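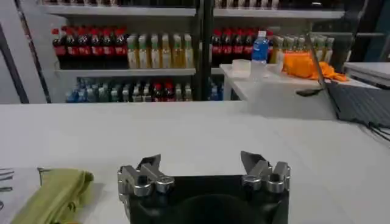 *White table, June.*

I've been home from the auction for an hour and I'm still too wound up to sleep, so out comes the notebook (and the last of the lemon cake, which was meant for tomorrow). The Rivell atlas sold! I had told myself all week it would go to some dealer on the phone for less than it deserved, and then two people in the room decided they both had to have it, and up and up it went until my hands were sweating on the catalog.

Lot 33, and it felt like a hundred lots before we got there. There was a long dull stretch of sporting prints, then a box of letters from a lighthouse keeper to his sister, which I would have loved and very nearly put my paddle up for. Vesela put her hand on my arm. She knows me. I still think about those letters, and I wonder who has them tonight and whether they'll read them or just put them in a drawer. 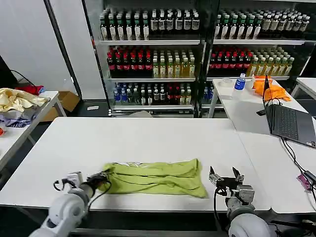 Edin thought the atlas should have gone to the Midley library in the first place, and that we'd be sorry by Christmas. He may be right. Grandpa did write his name in the front of it, and all those little pencil notes by the rivers, and I had a lump in my throat when the porter carried it off. But it sat in a trunk for most of my life, and the damp was getting into the back pages, and Preben at the saleroom was so kind and so careful with it that I felt better just watching him turn it over.

Things I want to do before the money makes me silly:

- Write to Špela and thank her for spotting the missing map back in the spring. She saved us from a very awkward description in the catalog.
- Pay Thiện for the 2 new clamshell boxes and ask if he'll make 6 more, the gray cloth again if he has it.

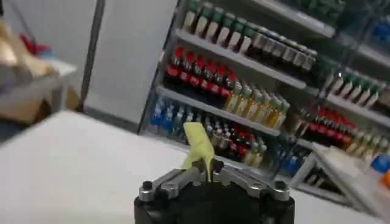

- Go through the rest of the trunk, slowly, with a pot of coffee, and keep whatever has Grandpa's handwriting in it. I'm not selling another page of that!

It's past midnight now and the cake is gone. Vesela is calling at nine.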